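Home | About the program | Portfolio | Reports | Contact

Print this page | E-mail this page

Progress report to the Wikeo Fund
Small Business and Innovation Program
May 17, 2022

Project: Linditz business support for young companies
Prepared by: Vasanthi Joseph
Approved by: Kumaresan Thomas

In this period we continued the work which was agreed in the second plan. The main task was to help young companies test their prices before they look for bigger investors. We received 70 applications and accepted nine companies. The selection took longer than I expected, and for this reason the first workshop was moved by two weeks.

Each company receives a small grant of $2,000 for customer research. All grants are paid. Seven companies have already sent us their receipts, and the other two have asked for more time, which we gave them.

The workshops on pricing were well attended. Several founders told us that they had never before calculated the full cost of one sale. Hiltico changed its monthly fee after the second workshop and now offers a yearly contract also. Pinto decided to keep its prices as they are, but it will stop giving discounts to new customers. We think both decisions are reasonable, although it is too early to speak about results.
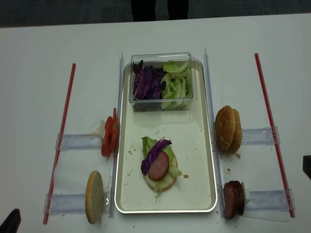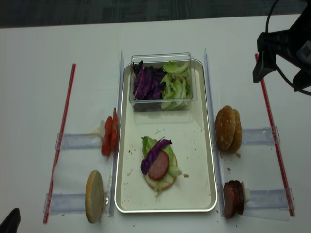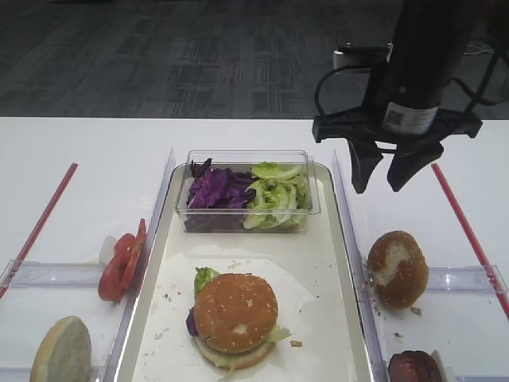 The mentoring part goes more slowly. Two of our mentors left in the spring, and the meetings with founders were shorter than we had planned. Kumaresan Thomas has spoken with possible new mentors who have experience in sales to large companies. One of them has agreed to begin next month. I will send her details separately.

On the budget, we have spent less on travel and more on legal advice. The founders had many questions about contracts with their first investors, and our own staff could not answer all of them. We ask for your permission to move the unused travel money to the legal line. The total amount of the budget does not change.

The meeting with investors is planned for September. The room in Linditz is reserved, and the invitations will be sent when the list of companies is final. Please let us know if a person from the Fund wishes to attend.

Related items
Grant rules for new applicants
Previous progress report: Linditz
How to request a budget change
Pricing workshops: list of topics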